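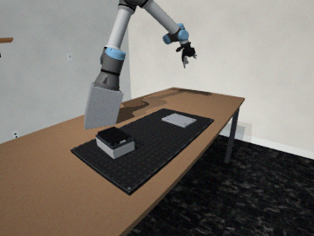
*The bench setup in the Vollik simulator: arm, mat, the box with the black part on top, and the plate further along.*

# Vollik teleoperation kit, used for a month

I bought the Vollik kit to record demonstrations by remote control. You get a hand controller, a foot pedal, a licence for the simulator and a rather thin manual. I have used it in our workshop at Dristlow through August, mostly in simulation, and this is how I found it.

**Setting up.** Installation took some 11 minutes, most of it downloading. The controller paired at once. The pedal needed a firmware update that the manual doesn't mention, and I only found it on the support page.

**Driving the arm.** You hold the controller, press the pedal and the gripper follows your hand. Let go of the pedal and the arm stops, so you can move your hand back to a comfortable place and carry on. Up and down feel natural. Turning the wrist is harder, and I still overshoot when I try to line the fingers up with a flat part.

My test job was lifting the black part off the grey box and setting it on the plate. Bent Hjaltadóttir, who had never used the kit, got it right on her second go. I needed 7. Thin parts are awkward because the view gives little sense of height, and I would have liked a second camera view as standard. It costs extra.

**Recording.** One button starts a take and the same button ends it. Bad takes can be thrown away straight after, but you can't trim the start of a good one, so any dithering at the beginning stays in. Files open in Girkon without conversion.

**By hand instead.** We also have an older Bachmann arm that you guide by taking hold of the wrist. For slow, simple moves I still prefer that. For repeated pick-and-place takes the Vollik is quicker and my shoulder is less sore.

**Faults.** The pedal cable is too short for a standing desk. The simulator froze on me twice, and both times I lost the take I was on.

I'd give it 7 out of 10. I'm keeping it, and I've ordered a longer cable.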